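About Nuvura

Home | About us | Courses | Linen hire | Contact

Nuvura is a small training school for housekeeping and linen care. We teach people how to look after the soft things in a room: sheets, towels, throws, pillows, loose covers and the chairs they end up on. Our students go on to work in guest houses, care homes, serviced flats and private houses. A few come only because they want to run their own home with less bother, and they are just as welcome.

How we started

Araceli Herrero opened the school after many years running the linen room at Goicoechea, a guest house with 50 beds and one very slow dryer. She had trained each new starter herself, usually in a corridor, and wanted a proper room to do it in. The first course ran in September with six students and a borrowed ironing board. Nuvura still keeps classes to six. The board went back.

What we teach

The main course is called Drurkov, after the street where we had our first premises. It covers sorting, washing, drying, folding, storing and dressing a room. Students learn to read a care label properly, to fold a fitted sheet so that it stacks, and to tell when a pillow has had its day.

Flusero is the shorter course and deals with seating. Chairs get less attention than beds in most training, and we think that is a mistake. A guest sits down before they lie down, and a crumpled cover or a cushion left at an angle is noticed straight away. Flusero covers loose covers and throws, pillows used as back support, and clearing and resetting a sitting area between guests.

We teach throws in the same order every time. Take everything off the chair. Shake the cloth out away from the seat. Find the middle of the long edge and set it at the top of the backrest, then let the sides fall and smooth from the centre outwards. The pillow goes on last, upright, with any zip facing down. On a chair with a rounded back the cloth tends to slide, so the top edge needs tucking well behind before anything else is done.

Plain white cloth is what we prefer for practice — it shows every crease and there is no pattern to hide behind.

Hire and repairs

We also hire out linen to small businesses locally. There are 608 pieces in the hire stock at present, of which 297 are pillowcases. Torn items are mended in house where the cloth will stand it. Anything past mending is cut up for cleaning rags. Hire customers are asked to return items dry and unfolded, as we check each one flat before it goes back on the shelf.

Visiting us

The teaching room is on the ground floor and can be reached without steps. Please ring before you come, as the door is kept shut during classes. Tea is provided. Bring flat shoes and something to tie long hair back.

White cloth on a round-backed chair
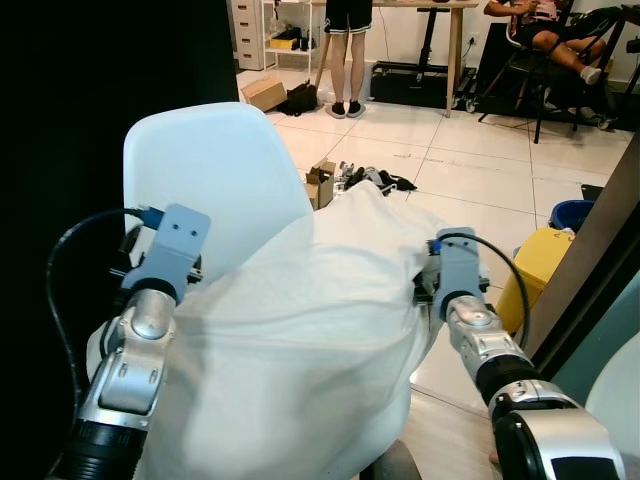
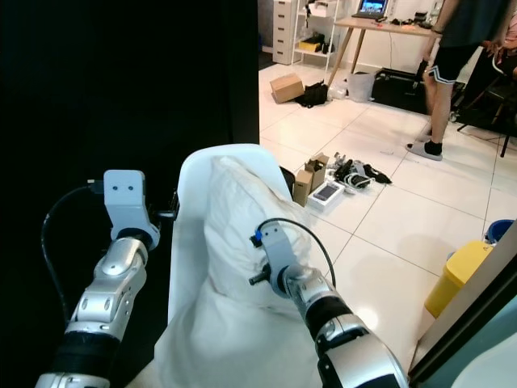 Araceli Herrero adds that people always ask her which fold is the correct one, and her answer is whichever one the whole team will do the same way. She would sooner see a plain throw put on evenly in every room than a fancy one in the best room and a heap in the others. Her other request is that students stop plumping pillows by punching them. Hold it by two corners, she says, and shake.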